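Budget season for the two-arm setup at Lestham, so here's my running thread on what I'd buy again and what I wouldn't. Grab a snack, it's long!

First quote came in at $3,561 for spare grippers and cables. I stared at it through a whole cup of coffee. The floor grid is blue painter's tape, so at least one line on the sheet is cheap.

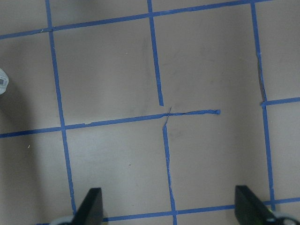
2/ Consumables

Everybody budgets for arms and forgets tape. I put down 62 dollars for the quarter and Sneha laughed at me. She says double it (she re-tapes more than I do, so fine, doubled).

Tennis balls and a can are on the list too - mixed brands, whatever the store has. Four balls out at once is plenty for us.

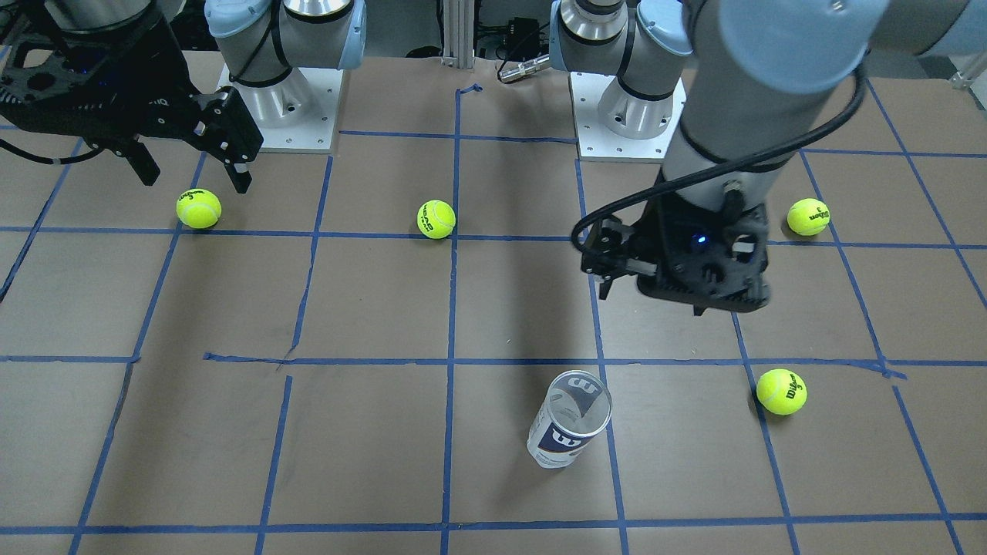
Dilek Çetinkaya
Lab purchasing and scheduling, Lestham

3/ Spares! Fingers before anything else. I'm asking for two extra pairs per arm, and Kaan wants a spare wrist cable for each side. Gutness ships in May if we order now, Uysal is cheaper but slower. I keep going back and forth.

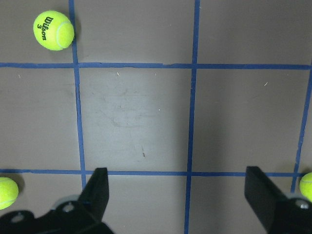

The other thing I'd plan for is people time. I wrote 65 hours for setup and resets, then Kevser sent me her own count from last year and it was 51. I'm keeping 65, I like having some slack in there.

4/ Last bit, my inbox is full of this one.
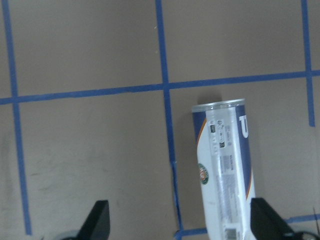 Should I buy both arms at once or start with one?

Start with one if your tasks allow it, and put the second in next year's plan with its own spares line. We bought ours together and the cable order alone took me a week to sort out.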